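Selling a Format: Notes for Week 5
Television Business, second-year option

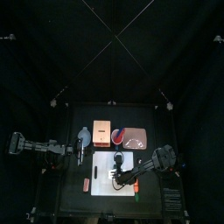

Last week we ended on the question of what, exactly, a format is. Lawyers have been asking for decades and have billed handsomely for not deciding. For our purposes, a format is a show that can be made again somewhere else by people who didn't think of it.

What the buyer gets

The main item is the "bible", a document setting out how the programme is made: running order, casting advice, set plans, music cues, and the mistakes made in series one, politely worded. The bible for Sundero, the singing contest we looked at in February, came with 53 pages on lighting alone. The buyer, Hedach, lit it their own way.

The buyer also gets a consultant, usually a producer from the original, who flies in, watches rehearsals and says "interesting" a lot. Check the contract for who pays the hotel bill. It is nearly always the buyer, and the buyer is nearly always surprised.

Option first, licence later

Few broadcasters buy outright. They take an option, which is a small fee for keeping a show away from their rivals while they think about it. Some channels think for years. When you read an option agreement, look for:

- how long it lasts, and whether it can be renewed
- which territory and which languages it covers
- whether the fee comes off the licence fee later
- what happens to the rights if no series is ordered

Luvilmont, our case study, optioned the quiz Collado for 3000 pounds and let it lapse. A rival channel picked it up the next morning and ran it for five series. Luvilmont then launched a quiz of its own, which looked familiar.

Can you stop a copy?

Sometimes. Ideas are free to all, and a panel of judges behind a desk is an idea. The more detail you can show was taken (the order of rounds, the catchphrases, the set), the better your chances. In practice most disputes end in a quiet deal, as both sides will meet again at the next trade market and would like to use the same bar.

For next time

Read the Collado option agreement in the course pack and mark every clause that favours the seller. You will not need much ink. Then write one page on whether Luvilmont should have renewed. "Yes, obviously" is a fair answer but falls short of a page.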